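My Summer of Drinking Red Wine Cold

I've been putting off this post for a while, mostly due to the fact that every time I sat down to write it I thought I should open another bottle first and double check. So consider it very well researched!

It started in March, when I ordered a mixed case from Trikham, the little wine shop over by the train station that will put together 12 bottles for you if you tell them what you like and what you don't like. I told them I like light reds, that I don't like anything that tastes like a pencil, and that I was trying to drink less Pinot because I'd gotten lazy about it. They took me at my word. I got a box full of reds I had never heard of, and on the packing slip next to nearly every one of them somebody had written "chill" in ballpoint.

Chill? Red wine? I grew up in a house where the red stood on top of the refrigerator (the warmest place in the kitchen, I now realize) and the white lived inside it, and that was the whole system. My father would have sent back a cold red in a restaurant. He did once, and my mother talked about it for years.

But I do try to follow instructions, at least the first time, so in went the first bottle. It was the Dumitrescu, a pale cherry-colored thing with a plain label and a screw cap. I forgot about it overnight, so it was way too cold when I poured it, and it tasted of pretty much nothing. A little sour, a little tea. I was ready to write it off. Then we got talking and I left my glass sitting on the counter, and when I came back to it maybe half an hour later it was a completely different wine – strawberries, something like orange peel, and this tiny bit of bitterness at the end that made me want a potato chip. I went back for more and of course by then Demyd had finished the bottle.

So that was lesson one. There's cold, and then there's refrigerator cold, and for red wine the second one is too much.

I wrote a short thing on here about it at the time and asked what everybody else does, and got more answers than I've had on any post since the great corkscrew argument.

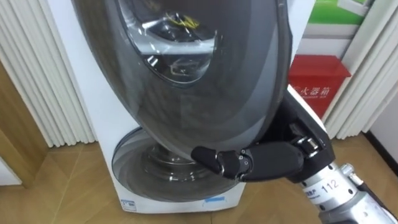 Antonina Dovhaniuk: I put mine in the fridge when I start cooking and take it out when the food goes on the table, and I've never once used a thermometer. The mistake I see is people doing it to big heavy reds. A cold Cabernet is like chewing on a wool sock. Stick with the ones you can see your fingers through when you hold up the glass and you'll be fine.

I've been using that finger trick ever since, Antonina, so thank you. It works embarrassingly well. If I can see my hand through the glass, it goes in the fridge for a bit. If the wine is so dark it looks like ink, I leave it alone. I broke the rule exactly once, with a Malbec that had been a gift, and yes, wool sock. I don't know how you knew.

Why does it happen? I asked at Trikham and got the long answer while a line formed behind me (sorry to that line). As I understood it, cold makes the fruit quieter and makes the bitter, grippy part louder. That grippy part is the tannin, and a light red doesn't have much of it, so you can cool the wine down and all you notice is that it feels fresher. A big red has a ton of it, and when you chill it that's all you get. Also a warm red, like a really room-temperature-in-July red, mostly smells of alcohol. I had honestly thought for years that I just didn't like red wine in the summer. What I didn't like was hot wine.

Now for the part where I nearly spent too much money.

Once you start caring about this stuff, the internet finds out. I looked at one article about serving temperatures and for weeks afterward I was getting ads for wine fridges, and the one that kept coming back was the Climix, which is a tall skinny thing with a blue light inside and separate zones for reds and whites. It's $795. I had it in the cart. I'd measured the spot next to the pantry door. I had even moved the recycling bin out of the way, just to see how the room felt without it!

What stopped me was doing the math on how I really drink wine, and the truth is I don't keep it. I buy it, I carry it home, and it's gone before the next time I go to the store. A fridge with zones is for somebody with a collection. I have a shelf. That same money buys an awful lot of Dumitrescu, and the Dumitrescu is perfectly happy on the shelf in the hallway closet, lying on its side behind the vacuum. So the cart got emptied and the recycling bin went back where it was. Demyd says he was looking forward to the blue light.

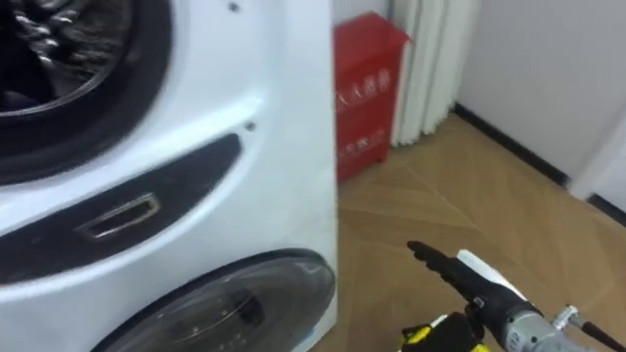

Dark clothes in the upper drum.

OK, so what do I do now, instead of the fancy fridge? A few of you asked, so I'll try to be useful for once.

If I remember early enough, the bottle goes in the regular refrigerator while I'm getting dinner going, same as Antonina. Not in the door, since ours gets opened all evening long. Bottom shelf, toward the back.

If I don't remember (this is the usual case) I use a big pot with ice and water. People leave out the water, and the ice by itself takes forever as it only touches the bottle here and there. Half and half, push the bottle down in it, give it a turn now and then. It doesn't take long at all for a red, and you can pour a splash and taste it to see where you are. I like it when the glass feels cool in my hand but doesn't fog up.

I don't do the freezer anymore. I had a bottle of sparkling in there once and I'm still finding little bits of foil behind the frozen peas.

And if it gets too cold, you just wait. Cup your hands around the glass if you're impatient. I've come to like this part, to tell you the truth, with the wine a bit closed up on the first sip and then opening while you're eating. You get to watch it change over the course of a meal, which a glass of white never really does for me.

The one I want to rave about is the Drirkico. I'd left it for last in the case as the label looked kind of serious, all gray with tiny lettering, and I figured it was going to be the pencil wine. It wasn't! The note from the shop said the vines grow up at 1000 meters and that the nights there are cold even in August. I can't tell you whether you can taste altitude. I can tell you that it smelled like the stems of tomato plants, in a good way, and then like sour cherries, and that it had this crunch to it that I've only ever had from white wine before. We drank it outside with our feet up on the cooler and didn't talk much.

I've gone back to Trikham for more of it twice. The second time they only had a few left, and I'm not going to say how many of those are in my closet. 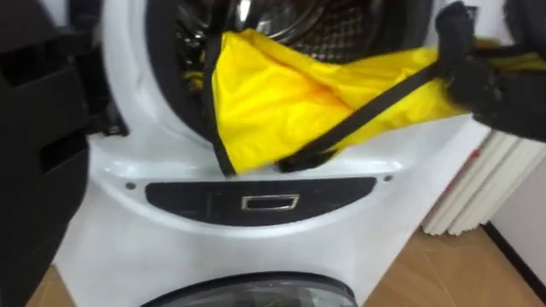
EATING WITH IT

I'm no good at pairing. I tend to make what I was going to make and open what I was going to open, and most of the time those get along. But a cold red has turned out to be the easiest thing I've ever tried to match with food, and there were some real winners over the summer, so I've been keeping notes on the backs of receipts.

Pizza, obviously. Any pizza, any of these wines. The Dumitrescu with a plain cheese slice is a dinner I would serve to company.

Grilled chicken thighs with a lot of lemon. I'd always had white with this. I like the red better now, as it holds up to the burned bits on the skin.

Salmon was the surprise. I'd been told all my life that you can't have red wine with fish, and with a warm heavy one I believe it, there's a sort of metal taste. With a light one straight out of the ice pot there was none of that at all. I had it with the salmon cold the next day too, on toast with mustard, and that may have been even nicer.

Spicy food, yes, and I'd go a little colder for it. We had nine people over for dumplings with way too much chili oil and I set out the Drirkico next to a white that everybody supposedly wanted, and the red was gone first. Somebody asked me if it was supposed to be cold, very politely, like they thought I'd made a mistake. Same guy was checking the empty for a last drop by the end of the night.

What didn't work: a beef stew I made on a rainy evening when I should've known better. The wine just disappeared. It was like drinking cranberry juice next to a sofa. That was a night for the inky stuff at its proper temperature, and I'd gotten so carried away with my new trick that I'd forgotten there was any other way to do it. Blue cheese wasn't great either. Goat cheese was lovely.

I also tried one over ice cubes, on the porch, when it was too hot to think. I know. It was fine, I'd do it again, and I would not do it with the Drirkico.

Next up, I've asked Trikham for another mixed case for the fall and told them to surprise me, with the same rule about pencils. Demyd has asked for something orange, and I don't know if he means the wine or the label. If you have a light red you're crazy about, leave it in the comments and tell me how cold you drink it. I still have a bit of space behind the vacuum.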